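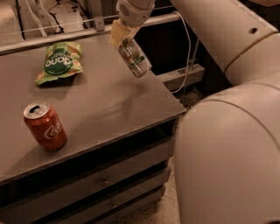

The snack drawers! Red can at the front, green bag at the back.

We use cookies to improve your experience. Accept all | Manage settings

Shiuli Saha
23/07/2025

Right, I've been wanting to talk about the snack drawers for ages, so this is going to be a thread. If you don't care where other people keep their crisps, mute me now, I won't mind a bit.

Background: until last month all our drinks and nibbles at the Clatirura office lived in one big cardboard box by the kettle. You had to dig. Things at the bottom got squashed, and somebody (me) once sat on it.

Then Kumudini Siriwardena spotted a grey set of drawers on the Gillent second-hand page for £19. Nineteen quid! Flat top, deep drawers, little round knobs. I said yes before she'd finished reading it out to me.

I love the knobs so much. I was all ready to swap them for something fancy and I've gone right off the idea. Small, round, metal, perfect. They're staying.

Now for the system. The drawers hold the spares and the top is for whatever's going today. That's all it is, and it has made me happier than any bit of furniture has a right to. You walk past, you see a can, you take a can.
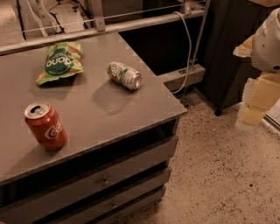

I did try to be strict about where things go, with fizzy stuff along the front and bags behind. It held until elevenish on the first morning. Now I just leave plenty of clear space in the middle and let people put things where they like, and it still looks miles better than the box.

Cans versus bottles: cans, every time. Bottles wouldn't stand up in the lower drawer when I measured it, and I'd rather not have half a flat bottle hanging about till August. I buy them on a Monday and chill a few at a time in the little fridge next door.

Bags of crisps go FLAT. I know people who stand them up like books and good luck to them, but mine slump over within the hour. Flat on top, and the rest laid in the drawer with nothing heavy over them. Haven't had a bag of crumbs yet!

Next job is drawer liners. I've got a roll of that rubbery mesh stuff from Van Wyk on the way, up to 3000 mm of it depending on which roll they send, so whatever's left over is going under my plants.

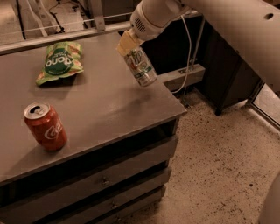

7Up near the corner, Coca-Cola and the green bag further along.

Somebody asked whether I'd paint it. Nope! I like it matte and a bit plain, so the cans do all the colour. Red and green on that top cheers me up every single time I go past with my tea.

Still deciding about a little tray for ring pulls and empties. Kumudini says a bowl. I say a tray with a lip. If you've got one you like, send me a picture, I really do want to see it.

180 likes · 19 shares · 7 comments

Comments

plivari_jen: We've got almost the same drawers and ours are full of old cables. You've shamed me into a clear-out this weekend.

Kumudini Siriwardena: Bowl. Final answer.

tomsteaandtoast: Flat crisps are correct. How do you stop the cans rolling about when the drawer shuts?

Shiuli Saha: @tomsteaandtoast I stand them up and wedge a tea towel down the side, very high tech. Hoping the mesh sorts it!

View more comments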